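Gatura Repair and Rebuild Club
Minutes of the May meeting, 7.30 pm, upstairs room

Present: Birthe Thorlacius (chair), Pongsak Thongsuk, Sille Ásgeirsdóttir, Bjartur Damgaard, Poul Snorradóttir (minutes)

1. Last minutes
Agreed, with one correction: the spare monitors went to the chess club and the keyboards to the youth centre. I had it the wrong way round. Sorry, both!

2. Desktop appeal
What a response! Eyvindsson have offered us their old office desktops and say we can collect as soon as we have shelf space. Bjartur measured up before the meeting and thinks the back wall will take the lot if the printer goes. Everyone was very happy to see the printer go. Bjartur to arrange the van.

3. Money
The Winar grant has come through, 400 in all. Agreed to put 200 towards memory and drives, and 90 towards a decent set of screwdrivers, thermal paste and cleaning wipes (the present screwdrivers are a disgrace and several people said so). The rest stays put for the summer. Sille to order from Brureo, who delivered so quickly last time.

4. Build evenings
The first one was a joy. All 3 machines started up by the end of the night and one of our newest members went home already planning her next build. Pongsak would like the next session to slow down a bit at the processor stage, where people were nervous, and to give each pair a bare board on the table before anything goes in a case. Strongly supported. Birthe asked whether the tea could be served at a separate table this time. Also strongly supported.

5. Handout for fitting a processor
Sille brought her draft and it is lovely, clear and short. We went through it line by line and the picture goes on the front page.

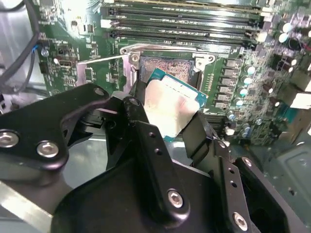

Fitting the processor is the step beginners worry about most, so Sille's wording starts with the socket and stays there for a whole page before moving on to memory. She wants readers to find the load lever first and check that it is open, as it is here, lying out to the left with the contact pins uncovered. Pongsak pointed out that the chip is held by its sides over the socket, and asked for a line telling people to keep their fingers off the pins and lower the chip level, once the corner marks have been matched up. Birthe liked that the four memory slots are in view as well, as page two can refer back to them. Bjartur would like "do not press" in bigger letters. Agreed.

Sille to make the changes and send the handout round for a last read. Pongsak to print copies for the next build evening.

6. Any other business
Bjartur has found the missing box of case screws. It was under the sink. Poul to label it.

Birthe thanked everyone for a cracking month. Meeting closed at 9 pm.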